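Hinden Shared Workshop
Robot Arm Build Group
Minutes of the meeting held on November 21, 2023, in the back room

In the chair: Prasert Paisan
Minutes: Chalerm Panyasiri
Also present: most of the regular build group and two newcomers, who were made very welcome and given the good chairs. Apologies had come in from the Zilinen side of the group, who had a late shift.

1. Minutes of the last meeting

These were read and agreed, with one correction. I had written that the elbow motor was "finished", and Prasert asked me to change it to "fitted", as it was a long way from finished and he didn't want anybody switching it on under a false impression. I have changed it, with my apologies to the elbow.

2. Matters carried over

The spare power supply has come back from repair and is on the shelf over the drill press with a green tag on it. Please leave the tag where it is until it has been run for a full evening under load.

The question of the squeaking base bearing was carried over yet again. Two people think it is the bearing and two think it is the plate underneath, and we had a long and very friendly talk about it (I enjoyed it, though I couldn't tell you we got anywhere). Prasert will take the plate off before the next meeting and we shall all have a look at it together.

3. Money

We began the quarter with 577 in the build fund and have spent 82 of it, nearly all on cable, connectors and the new set of finger pads. The group was content with this. A request for a second wrist camera was talked over kindly and put off until the first one has been properly bolted down and has stayed bolted down for a while.

4. Work on the gripper and the shelf task

This took up the largest part of the evening, as I think we all expected it would, and the tea went cold during it.

For the newcomers, Prasert went over what we are trying to do, which is to have the arm pick up light household things and put them on a shelf without crushing them, dropping them or knocking the shelf over. We started with wooden blocks in July and moved on to soft and slippery things once the blocks became dull. The program that does the planning is the one we call Jukine, and the finger control is still the older code called Pongsiri, which several of us would like to rewrite and which several others of us would like left well alone. 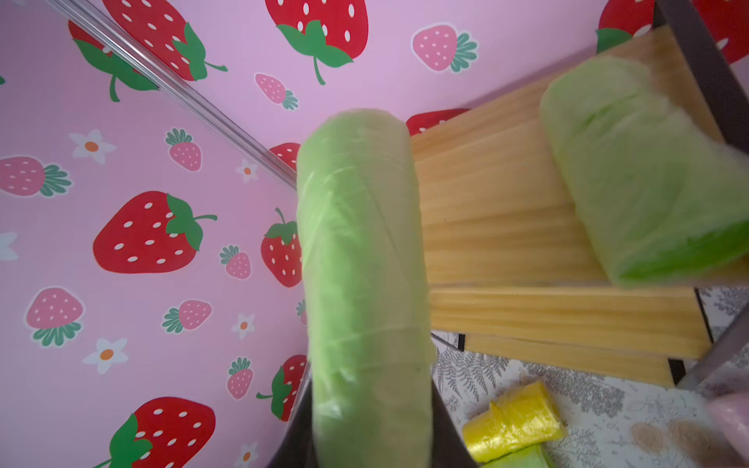

Finger pressure was the first thing on the list, and there was plenty to say about it. Prasert reported that the new pads grip well at a lower setting than the old ones did, and he would like everyone to begin at 17 on the pressure scale and work upwards in small steps, where before we had all been starting high and coming down. With the bag rolls he feels this matters a good deal, as the fingers take hold of the green one low down, on either side of its lower end, and leave most of the roll standing up above them. One of the newcomers asked whether it would be better to hold a roll round its middle. It was a very fair question, and we went back and forth over it for quite some time. The feeling in the end was that a middle grip would be steadier in the hand, but that the fingers might then foul the slats when a roll has to be laid on its side on the shelf like the other green one. We agreed to try both, with the same roll and the same pressure, and to write the results in the blue book, in ink please, and with initials.

The second thing was the wrapping. The thin film round the rolls creases, and there is some worry that a crease under a finger pad may let the roll turn when the wrist turns. Chalerm (that is, me) offered to mark a line down one roll with a felt pen so that any turning can be seen on the recordings. This was thought sensible. I was asked to use a pen that doesn't come off on the pads, and I promised I would.

The third was the strawberry wall. Jukine finds the edges of things by looking for a change of colour, and Prasert feels that a background with so much red, pink and green in it is a hard test for a green roll. He is in favour of keeping it, and said quite warmly that a kitchen is never plain white either. Others would like a week or two with a plain sheet hung over it, simply to have something to compare against. After rather a lot of discussion it was agreed to do one evening of each, starting with the plain sheet, and to keep everything else on the set exactly as it is in the meantime.

5. Safety

The stop button has been moved to the left-hand side of the bench, where it can be reached from the stool. Please practise reaching for it before you start. I know it sounds silly, but my own hand still goes to the old place every time.

Nobody is to run the arm at full speed with the guard off. Prasert would also like long sleeves rolled up and lanyards taken off, and he asked me to put this in the minutes in so many words, so there it is.

The fingers should be opened by the program and never pulled apart by hand. We have now lost one small gear that way and we would rather not lose another.

6. Tools and tidying

The 5 mm hex key has gone missing from the board once more. If it is in your pocket or your car, we would be very glad to have it home again, and there will be no questions.

It was agreed that cable offcuts longer than a hand go in the crate and shorter ones in the bin. The soldering corner was praised, and deservedly so, as it has not looked that good for a long while.

7. Any other business

A visit from the Hinden model boat people was proposed. Everybody liked the idea, and Prasert will write to them and offer a choice of evenings.

One of the newcomers has experience with small springs and kindly offered to look at the return spring on the left finger. This was accepted at once, with real gratitude.

8. Actions

Prasert: take off the base plate; write to the model boat people; hang the plain sheet.
Chalerm: mark the roll; start a fresh page in the blue book; buy tea.
Everyone: start at the lower pressure setting; look for the hex key.

The meeting closed a little later than planned. The date of the next one will go up on the door as soon as we know when the room is free.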